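Quansah Adult Learning Centre
Computer Repair, Level 1
Session 4 handout: Inside the case, and fitting a processor
Tutor: Cayetano Bustamante

Read this before the session and bring it with you. You will also need your notes from Session 3 (tools and static) and a pen that works on card.

Before you open anything

Shut the computer down properly, switch off at the back if there is a switch, and pull out the mains lead. Hold the power button in for a few seconds afterwards. Take off rings, bracelets and lanyards. Clip your wrist strap to bare metal on the case, not to a painted part.

Lay the tower on its side so that the open side faces up. Never work on a board in an upright case. Screws fall to the bottom and end up behind the board, and you have no way of pressing a part home squarely.

The side panel on most of the towers we use is held by two screws at the back. Slide it backwards, then lift. Put it under the bench and not on top of the computer next to yours. Screws go in the Odwood tray, in the compartment marked PANEL.

Finding your way around

The layout differs from one make to another, but the main parts are easy to tell apart once you have seen a few. The power supply is a metal box with a thick bundle of wires coming out of it. The motherboard is the large flat circuit board. The drives sit in a metal cage, often with a coloured latch or lever that lets you release them without a screwdriver. Anything in blue or green plastic inside a case is usually there to be pressed, pulled or turned by hand, but check before you force it.

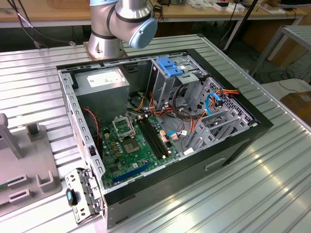
Fig. 4.1 Tower on its side with the panel off. The processor socket is empty and its bracket is open.

Find these on your own machine and write the name of each on a card label:

Power supply
Motherboard
Processor socket
Memory slots
Expansion slots
Drive cage
SATA cable or cables
Fan lead

Do not stick labels on the board itself. Use the tie-on kind and loop them round a cable or a bracket nearby.

Wire colours

On the power supplies in our machines the colours mean the following.

Black: ground
Red: 5 volts
Yellow: 12 volts
Orange: 3.3 volts

Some newer supplies have all-black cables, so go by the shape of the plug and what is printed beside the socket. Data cables carry no power to the drive. A SATA drive needs two leads, one for data and one for power, and a drive that does not show up is very often missing one of them.

Never open the power supply. It can hold a charge after it has been unplugged. If you think one is faulty, replace the whole unit.

Fitting the processor

1. Check the number on the processor against the job sheet. The socket and the chip must match.
2. Release the lever at the side of the socket and lift the metal bracket fully open.
3. Look at the contacts under the lamp. Call the tutor if any are bent or dirty. Do not touch or blow on them.
4. Hold the processor by its edges. Line up the small triangle on the corner with the mark on the socket, and check the notches.
5. Lower it straight down. It should drop into place under its own weight. Do not slide it or press it.
6. Close the bracket and bring the lever down. The lever will feel stiff. The processor should not move.
7. Put on the thermal paste, a blob the size of a grain of rice, then fit the cooler. Tighten the fixings in a cross pattern, a little at a time.
8. Plug in the fan lead. Do this before you tidy the cables.

If you have to stop between steps 2 and 5, put the Skovus cover over the socket. An open socket should not be left overnight.

Common mistakes

Bent contacts, nearly always from putting the chip in at an angle.
Old paste left on the cooler.
Fan lead resting against the blades.
Memory pushed in at one end only.

For next time

Finish the labelling if you ran out of time. Read pages 50 to 65 of the Akier course book, on memory, and answer the questions at the end of the section. Completed sheets go in the tray by the door.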